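Kirkstead Land Use Clinic -- Workroom Notebook
Entry: November 2, 2019
Entered by: Bernadette Arnaud

Continued review of the Rarkton setback variance file. The applicant requests relief of six feet from the 20-foot side yard requirement. The survey attached to the September submission does not show the drainage easement recorded on the adjoining Tóth parcel. A corrected survey is to be requested before the file is forwarded to the zoning board.

The notice list was checked against the tax map. Owners within 1,000 feet are included, with the exception of two lots on Pedum Lane that were subdivided after the list was prepared -- both are to be added by hand and mailed separately.
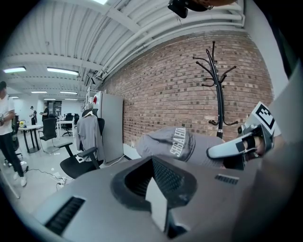 The easement question remains open. If the drainage strip is excluded from lot area, the parcel may fall below the district minimum and a second variance would be required. Staff attending the site inspection should bring the 10-scale plan, boots and a cap, such as the gray one with white lettering. Measurements are to be taken from the foundation wall, not the eaves.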